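Gate sagging on new driveway, hang it again or start over?

Fences, Gates & Retaining Walls > Repairs

postholepete
Double driveway gate, cedar boards on a steel frame, put in last May by an outfit called Katiyar. The latch side has dropped far enough that I lift it with my foot to close it. My wife does not lift it with her foot. My wife leaves it open, and the dog has opinions about that. Katiyar wants 2,000 dollars to "re-engineer the hinge side." Is that a real thing or a mood?

gaurav_yadav
It's a new post with a better name. Put a level on the hinge post before you pay anyone. If the post leans, the gate is innocent. If the post is plumb, look at the hinges and then the frame corners.

postholepete
Post leans. I had been hoping you'd say something else.

mudsill
Then dig it out and set it deeper. What's it in now?

postholepete
Concrete, allegedly. I dug down beside it and ran out of concrete much sooner than I ran out of enthusiasm, and I didn't bring a lot of enthusiasm.
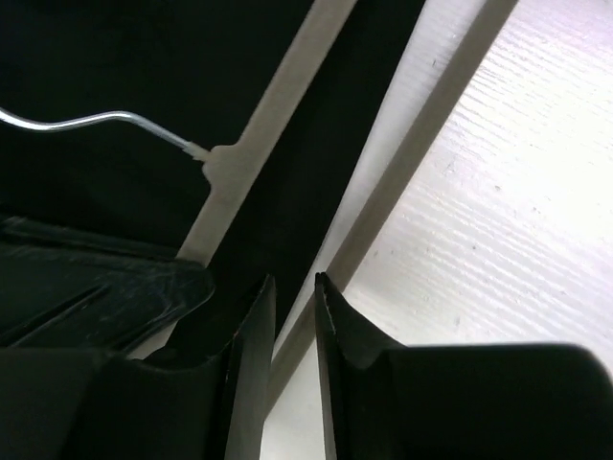 Re: Gate sagging, the case for a wheel

tess_in_the_clay
Unpopular opinion, put a wheel on it. I bolted a Floler spring wheel to the latch end of mine and got on with my life.

mudsill
A wheel is a crutch. It works until the driveway heaves, and then you've got a gate that plows.

tess_in_the_clay
My driveway has been the same shape since I bought the house. Not everybody lives on a glacier, mudsill.

mudsill
Your user name has clay in it.

gaurav_yadav
You're both right for your own yards. Pete, is yours gravel or paved?

postholepete
Gravel on a slope. I believe the wheel would leave and take the gate along.

tess_in_the_clay
Fine. I withdraw the wheel for this driveway only.

gaurav_yadav
So, the post. Take the gate leaf off first, and get a second person for that, because a steel frame full of cedar comes down faster than you'd like. Brace the leaf flat against a wall so it doesn't twist. Dig below your frost line, go wider at the bottom than at the top, and leave the concrete alone for a week before you hang anything on it. People hang the gate the next morning and then come here and start a thread. 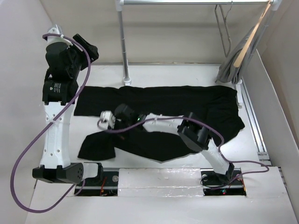
While the leaf is down, check it for square by measuring corner to corner both ways. If those two numbers match, the frame is fine and you only have a post problem. If they don't, add a tension cable from the top hinge corner to the bottom latch corner. It's the other way around for a wooden brace, which wants to run up from the bottom hinge corner. I mixed those up once and made a very stiff gate that was still crooked.

mudsill
Seconding all of that except the cable. Weld in a brace and be done.

gaurav_yadav
He'd have to own a welder.

mudsill
He'd get to own a welder.

postholepete
I asked Aker for a second quote in the meantime. 3,000, and the man never got out of his truck. The hardware store has Cluler heavy hinges, the pair I'd need is 348 with the post plates. Suddenly I like digging.

tess_in_the_clay
For 348 I'd want them to open the gate for me.

gaurav_yadav
Reuse your old hinges if the pins aren't worn. Spend it on the post.

postholepete
Pins look okay. Brother-in-law is booked for the lifting and is already complaining. I'll report back when it's in the ground.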